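4. What the planner does when it isn't sure

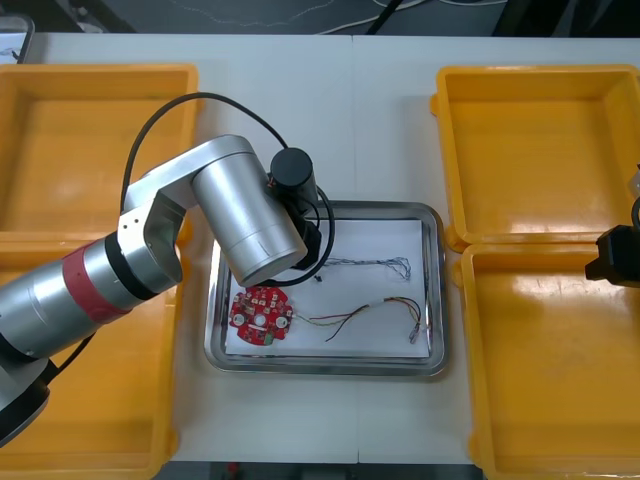

Kalten, 2026-02-21

Figure 3. A tray with a round red circuit board, its bundle of colored wires, and a second tangle of finer wires lying higher up on the paper. The yellow bins are the sort targets.

I'll start with the part of the software I like least, which is also the part we spent the most time on. Our first planner (we called it Oler, and the name stuck to everything built on top of it) treated each thing in the tray as one rigid blob with one best grasp. That's fine for a bare board. Give it a board with a bundle of wires coming off one side, as in Figure 3, and it does something silly: the segmentation draws one long mask over board and wires together, the center of that mask lands somewhere on bare paper, and Oler happily sends the gripper there. We watched this more times than I'd like to admit!

So the version in this paper splits the job in two. Imis, the perception module, labels pixels as body, wire or lining, and then a second pass links each wire region to whatever body it seems to belong to. The link carries a score. If the score is high, board and wires go to the planner as one item with a stiff end and a floppy end, and only the stiff end gets grasp candidates. If the score is low, Imis keeps both readings alive and hands both over, and now the planner has to choose.

Thin wires are where this gets hard. The blue and dark tangle in Figure 3 is a good case, because it has no body to link to, and the early Imis kept trying to find it one. It would reach across the paper and attach the tangle to the red board, and then the planner would refuse to move either of them (too much predicted drag). We fixed that with a plain distance penalty on the link score. I had hoped for something fancier, but the fancier thing, a learned link model trained on 3,000 labeled trays, did no better on wires and was slower, so out it went.

Tiny parts have their own rule. Anything below 40 pixels in the mask is held back until the bigger items are gone, and then Imis looks again. Before we added this, a small dark speck near the gripper could end up first in the queue, and the arm would fuss over it with a whole board sitting next to it.

Once a grasp is picked, Cassim takes over. Cassim is our controller, and it runs at 500 Hz with a force limit on the way down, so a grasp planned a little too low ends in a gentle stop on the tray. It also plans for the arm's own cables. We model each loop as a fat capsule, and yes, that is crude, and yes, it rules out some wrist angles that would be perfectly okay. I'd still rather lose those angles than snag a loop on the rim.

The planner gets 7 candidates per item and no more. With a longer list it spent its time comparing grasps that were nearly the same, and the steel rim made things worse, as reflections along the edge kept turning up as "wire". We now mask out the rim before Imis runs. The bin floors are shiny too, but we only check the bins for free space, so a stray highlight there costs us very little.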